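Steam for Supper: speaker notes
Trallwood Community Kitchen, October evening talk

Opening (keep it short, they'll want to see the steamer)

Hello, welcome, coats anywhere. Ask for a show of hands: who has a bamboo steamer at home? Then: who has used it since New Year? Expect laughter. Mine lived on top of a cupboard for 3 years holding onions, and I'm so glad I finally took it down!

Say what tonight is for. By the end everyone should feel happy steaming a batch of buns or dumplings on a weeknight, with the pan they already own.

Part 1. Plate first, basket second

Slide up. Talk about staging. I like everything within reach before the water goes on – steamer standing open, food waiting on a plate right in front of it. Three round balls on a white plate is plenty for a first go. People always want to fill the basket to the rim, and then everything sticks together and they blame the bamboo.

Mention spacing: a thumb's width between pieces, more for anything with yeast in it. Cut the paper squares now too. Cutting paper with floury hands is misery.

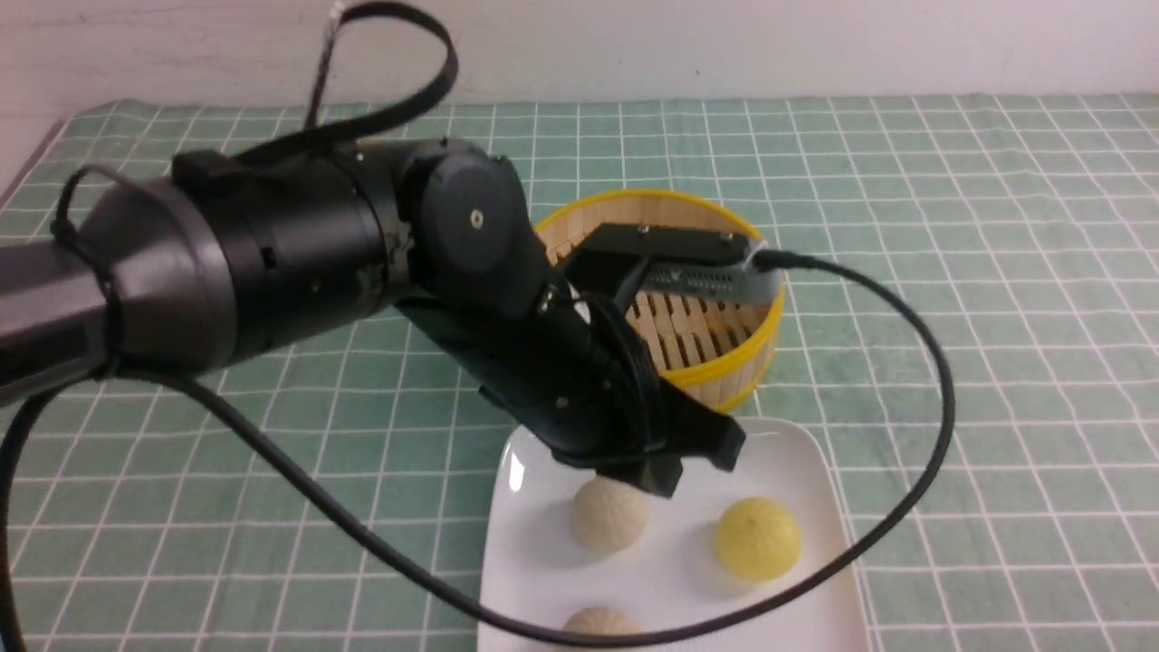

Part 2. Water and heat

Water should sit well below the floor of the basket. If it boils up through the slats you get soggy bottoms (pause for the inevitable joke). Bring it to a full boil, then set the basket on top. Keep a kettle hot for topping up.

Tell the Grarnasik story here if time allows: my first market stall, 67 pork buns promised by noon, and a pan that boiled dry while I was chatting. You could smell it from the parking lot. I still love that market.

Part 3. Getting to know the basket

Pass the Corau steamer around now, lid and all. Let people poke it.
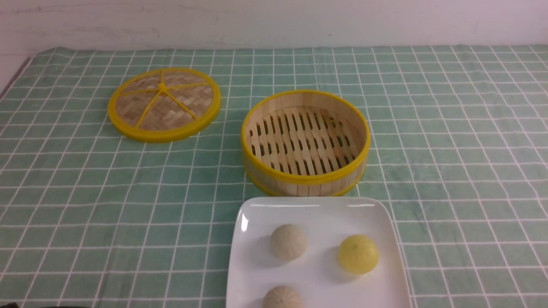
Lids are my favorite subject, so watch the clock! A metal lid drips. Steam hits it, turns to water and rains down on your lovely buns. A woven bamboo lid like the one on the slide, with its crisscross strips inside the yellow rim, lets some of that steam out and soaks up a bit more. Then point to the basket beside it and the rows of little gaps between the floor slats, where the steam comes up. Cover those completely with paper and you've shut the door on your own supper. Poke holes in the paper, or use cabbage leaves with space around them.

Part 4. Cleaning up

Hot water, soft brush, no long soaks. Dry it with the lid off, somewhere airy, for a whole day if you can. Menzies on the corner sells a good brush if anyone asks.

Questions

Likely ones: can I stack 2 baskets (yes, swap them halfway), can I steam fish (yes, on a dish), does the smell stay (a little, so keep one basket for fish if you cook it often).

Handouts are by the door. Buns come out at half past seven.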